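讲稿备注:旧厂房改社区图书馆,声音那一块
(自己看的,别投屏。总共讲四十分钟,留十分钟提问)
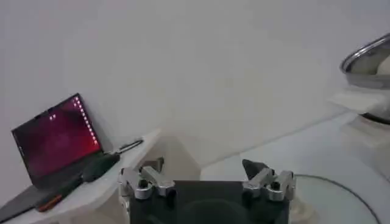
开场别寒暄太久。直接问:在座有谁在图书馆里被吵过?等他们举手。再问:有谁在图书馆里觉得太安静、不敢翻书包?一般第二个举手的更多。从这里切进去。

今天只讲声音。不讲采光,不讲书架,不讲预算怎么批下来的(有人问就会后聊)。

先交代项目。Plernska,原来的纺织厂,两层,锯齿形屋顶,层高6米。停产以后空了很多年,中间做过一阵家具仓库。镇上想要图书馆,也想要孩子写作业的地方,还想要老人下棋的地方,全塞进一个大空间里。我接手的时候图纸已经画到第三版,隔墙一道没有。业主就喜欢那个"通透"。

念一下任务书里那句:"开放、明亮、充满交流。"停一下。交流就是说话。说话就是噪声。任务书里没有一个字提到声学。

第一次进现场,拍手。砖墙,水泥地,钢屋架,一下拍出去,回来好几层。同事在另一头打电话,我每个字都听得清,包括他中午想吃什么。(这里可以慢一点,有人会笑)

然后讲基本概念,要快,台下一半人不是搞技术的:
混响——声音停了以后还在屋里赖着。
隔声——隔壁的声音过不过得来。
背景噪声——空调、风机、马路,一直在的那层底。
三样别混。很多业主跟我说"你给我做隔音",指着吸音棉。吸音棉贴墙上,隔壁该吵还是吵。这句讲两遍。

混响。砖墙业主不让动,保留要求,一块砖都不能包。能动的只有顶和家具。顶上的斜面,北侧是玻璃,南侧是实板,就在实板那边挂吸声体。竖着挂,两面都吃声音,比平贴划算。一共136块,灰白色,远看像晾着的布。老纺织厂的人来看,说像以前晒场,这个比方不是我想的,别抢功。

有人会问为什么不用彩色。试过一版黄的,太阳一照整个屋子像蛋黄。撤了。

说一下Engelhardt那个案例作对照。也是厂房,也是图书馆,体量差不多。他们的做法是地毯。全铺。刚开馆效果很好,后来雨天鞋印、咖啡、小孩吐的,清洁跟不上,换成了胶地板,吵回来了。我去看过一次,管理员说现在靠"嘘"。结论:吸声别全押在一种材料上,尤其别押在人天天踩的那种上。地毯只吃高频,低频基本不管,这个技术点一句带过。

分区。这是今天的重点,时间紧就砍前面,这段不要砍。

没有隔墙怎么分?靠距离,靠书架,靠人的习惯。
吵的放门口:借还台、报刊、下棋。
半吵的放中间:小组桌、电脑。
静的放最里面,二层夹层下面,顶低,灯暗一点。人走进低矮的地方自己会把声音放小,不用贴告示。我们先在现场搭了个纸板的,拉一块布当顶,请人进去坐。一进去说话就变小声了。当时挺激动的。

书架。双面书架,背板实心,书装满,能挡掉不少。但是!书要真的装满。开馆前书没到齐,书架空一半,声音直接穿过去,业主打电话来说你们算错了。没算错,等书到。书到了好了。所以验收的时间很重要,建议写进合同:书上架之后再测。(这条他们会记笔记,停一停)

下棋的老人。单独讲。象棋子拍桌子,啪一声,比说话难对付得多,突然的声音人躲不开。一开始想劝他们换软棋盘,没人肯用,说没手感。后来改的是桌子,桌面下加一层毡,桌脚垫橡胶。棋照拍,声音闷了。他们不反感,因为手上还是硬的。这个办法是Oksana Vasylenko提的,她管二层的家具,要点名谢她。她可能就坐在台下,先看一眼第二排。

儿童区。最难。业主想放中庭正中间,说有生气。我反对了三次,第四次妥协,放东侧,单独一个玻璃盒子,门是双层的。唯一一处真正的隔墙。玻璃两片厚度不一样,同样厚会在一个频率上一起漏。盒子里顶上也吊满了,不然孩子自己在里面被自己吵疯。讲故事的时候门关上,外面看得见嘴在动,听不见。家长喜欢坐外面,看得到人又清净。

造价有人一定会问。儿童盒子最贵,吊顶吸声体第二,毡子几乎不要钱。具体数字不在这里讲。

背景噪声。很多人以为越低越好,错。太静了,一个人咳嗽全馆都抬头。要留一层底。空调的风声,均匀的,稳的,其实是帮忙的。我们把出风口风速调过几回,太大像飞机,太小又露出远处打字的声音。最后定在中间偏低。Turnley分馆就是反例,设备换了新的,太安静,读者投诉反而多了,投诉的内容是有人翻报纸。翻报纸!

这里放录音,两段,各二十秒。先放改造前,再放改造后。放之前请大家闭眼。音箱提前试,上次在Turnley讲的时候左声道没出来,很尴尬。要是又坏了就直接跳过,别在台上修。

测量。简单讲。空场测一次,上座测一次。我们那次来了56个人,坐着看书,就为了测。人本身就吸声,冬天穿厚外套吸得更多,所以别拿冬天的数字去糊弄夏天。测点分布图不放了,字太小看不清。

供应商的坑。吸声板样册上的系数都是实验室里的,装法不一样结果差很远,后面留不留空腔差更多。Dridatine那款我们用了,板本身没问题,是安装队把空腔填了,他们觉得填实了结实。拆了重装,耽误了工期。以后我都要求先装一个样板跨,自己爬上去看。爬不动就派年轻人爬。

座位。400个是业主最初要的,我劝减。桌子太密,每个人周围都是别人的声音,吸多少都没用。减完以后走道宽了,消防也高兴。减座位是最便宜的声学措施,也是最难说服的,领导只看座位数。可以给大家一个说法:一个没人愿意坐的座位不算座位。这句我用过,管用。

没做好的,老实讲两条:
一,楼梯。钢楼梯,穿硬底鞋下来整个馆都知道。后来贴了踏步垫,好一点,没根治。当时应该从结构上断开,现在动不了。
二,卫生间的烘手机,离静区太近。门一开就轰。换了擦手纸,纸又堵。还在想办法。

开馆之后。五月去回访,下午三点多,正好放学。门口闹哄哄的,最里面有人趴着睡觉。睡觉的那位旁边有人在小声背单词,互不影响。这个场面我蛮得意的,但别讲太长,容易变成自夸。

管理上的事补一句:设计做到头,剩下靠管理员。馆里后来自己定了规矩,接电话去门厅,那边给装了一排靠墙的小凳。没有贴"禁止喧哗",只在门厅写了"电话请到这边"。告诉人去哪儿,人就去了。

提问预备:
老房子不让打孔怎么办——落地的屏风、厚窗帘,离墙留一点空。
小馆没钱怎么办——先调桌子位置,再做桌底毡,再想吊顶。
植物墙吸不吸声——吸一点,别指望。
白噪声机器——没用过,不乱讲。
耳塞要不要发——有馆在发,我觉得可以,但那是认输(别这么说,换个说法)

最后一页留联系方式,测量表格要的人会后找我拷,记得带优盘。杯子别忘台上,上次就忘了。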